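Teaching by demonstration (robotics)

Teaching by demonstration is a way of giving a robot a new task by showing it the task, in place of writing every movement as code. A person does the work by hand or by remote control, the movements are recorded, and a program learns from the recordings. It is also called learning from demonstration or imitation learning.

Methods

In hand guiding, the teacher holds the arm of the robot and moves it through the task. The motors are set so that the arm feels light. In remote control, the teacher moves a second, smaller arm or a pair of handles, and the robot follows.

A third method uses a hand-held gripper with a camera fixed on it. The robot is not needed during the showing. The teacher carries the tool to the place where the objects are, for example a kitchen or a shop, and picks things up with the same kind of fingers that the robot will have later. Because the camera moves together with the fingers, the recording shows both the object and the way the tool comes near to it.
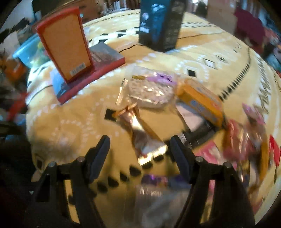 Packaged goods are a common subject for such recordings. Shiny film reflects the light and changes its shape when it is pressed, and a box standing upright can fall when it is touched from the side. Packets which lie close together are harder – the fingers must find a free edge without pushing the neighbor away.

Collecting the recordings

One task is normally shown many times, with the objects put in different places. In the Merora project, led by Ghazal Babaei, the teachers made 200 recordings for each task, and 65 of them were kept apart to test the result. The larger Tokarz collection has 3000 recordings made by hand-held tool.

Recordings in which the teacher stops for long or drops the object are usually removed. Danuta Tomaszewski has argued that some of them should stay, so that the robot can also learn how to correct a mistake.

Limits

A robot taught in this way may fail when the table, the light or the objects are very different from those in the recordings. A camera also does not show how strongly the fingers press, and for this reason some tools carry a force sensor in each finger.

See also: Remote manipulation, Robot gripper, Bin picking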